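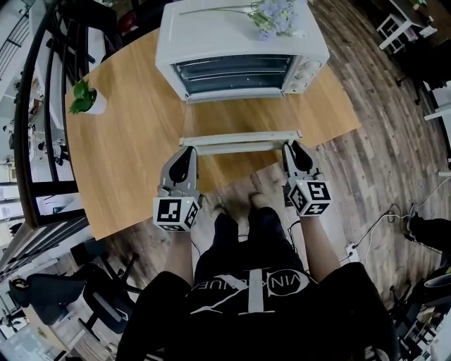

Appliance Parts Recovery, Skudton: Interim Progress Report to the Tekholm Fund

Projects > Materials and Repair > Skudton Parts Recovery > Reports

Overview Reports Parts Catalog Contact

1. Status

Work packages 1 to 3 are on schedule. Work package 4 (retail returns) is behind schedule and is covered in section 6. Spending is within the approved budget, and no transfer between cost lines is requested for this period.

The grant supports the recovery, inspection, and resale of parts from household cooking and laundry appliances collected in the Skudton area. The reporting period ends in March. At the close of the period the catalog held 305 parts with a completed inspection record. Parts awaiting inspection are excluded from that figure, as are parts reserved for our own repairs.

2. Intake and dismantling

Intake moved from the yard to the ground floor unit at the start of the period. Appliances are now logged at the door by make, model, and serial plate. Where the serial plate is missing or unreadable, the appliance is dismantled for metal only and no parts are offered for sale. This rule was applied inconsistently during the first weeks and was restated in writing in the revised intake procedure.

The dismantling order for ovens has changed. Doors come off first and are stored flat, with hinges bagged and tagged to the door. Handles, trim, and glass are then removed on a bench away from the main dismantling area. Under the previous order the doors stayed on until the side panels had been removed, and the most common cause of rejection was scratching to the handle and outer glass.

Laundry appliances are dismantled as before. Drain pumps continue to arrive with debris in the housing, and cleaning time for this part remains higher than the estimate in the application.

3. Inspection

Each part is assigned to one of 2 grades. Grade A parts are complete, undamaged, and suitable for resale without further work. Grade B parts function but have cosmetic wear, and are sold at a reduced price with the wear described in the listing. Everything else goes to scrap.

Electrical parts are tested for continuity and insulation resistance before grading. Heating elements must pass both tests on the day they are listed. Elements held in storage beyond the retest interval are withdrawn from the catalog automatically until they are tested again.

Door handles, knobs, and shelf rails are checked against the mounting hole spacing given in the parts data. The spacing is now recorded as a separate field. Customers had been ordering handles by overall length, and handles of the same length do not always share a hole spacing. Returns for this reason fell once the field was added to the listing page.

4. Catalog

The catalog was transferred to the Illier stock system in the first half of the period. Part numbers, grades, and test results transferred correctly. Photographs did not transfer and had to be attached again by hand, which delayed the public launch by 7 working days.

Illier does not support cross-references between equivalent part numbers from different makes. A lookup table is being kept separately and is checked by staff when a search returns no result. The supplier has been asked for a price to build this into the search page. No price has been received.

5. Refinishing trial

Christodoulou Finishing agreed to recoat a batch of Grade B oven parts at trade price. The trial covered handles, trim strips, and control knobs. Adhesion was acceptable on the metal parts. On the plastic knobs the coating lifted at the edges after the heat exposure test, and knobs have been dropped from the trial.

At current prices refinishing is justified only for handles from models where a new part is no longer made. For other models the refinished part would cost nearly as much as a new one. A second batch, limited to discontinued models, is with Christodoulou and will be reported on in the next period.

6. Retail returns

The application assumed that retailers would release customer returns to the project under a standard agreement. Of the retailers approached, 2 have signed. The others have asked for a data clause covering appliances with network functions, where customer account details may remain in memory. A draft clause has been prepared and is under legal review.

Until the clause is agreed, connected appliances from retail sources will not be accepted. Non-connected appliances are being accepted from the signed retailers under the existing terms.

7. Next period

Revised retail agreement issued, subject to legal review.
Second refinishing batch tested for adhesion and heat exposure.
Pump cleaning procedure rewritten and the time estimate corrected.
Storage racking for oven doors extended along the rear wall.

The financial statement and the intake log are submitted separately through the Tekholm grant portal.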